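How Do You Get a Robot Ready to Take a Computer Apart?

Hi! I look after a robot hand named Jorkix. Its job is pulling parts out of old computers, and my job is keeping it working.
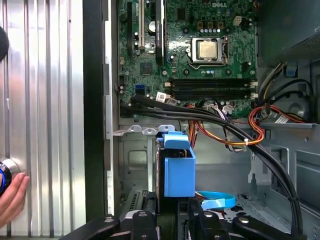
Words and pictures by the Isaris workshop desk
June 2020

First, I get a computer ready. The side panel comes off so the robot can reach in. Then I plan a path, because cables love to get in the way – and a robot hand can't feel a tangle like you can!

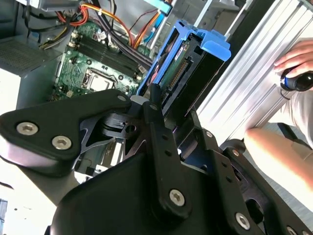 Screws are what I check most. A robot hand moves all day long, and all that wiggling can work them loose. See the silver ones on the black plates and arms? Each has a six-sided hole in the top, so I use a six-sided key. I check them after every 20 computers and write it in my notebook. We've done 174 since March!

Next I wipe the joints with a soft cloth and look for grit.
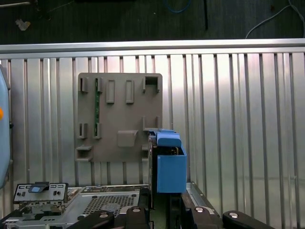
Try It Yourself

Pick up a pencil using only two fingers. Now try it with mittens on. Tricky – that's a bit like Jorkix's day!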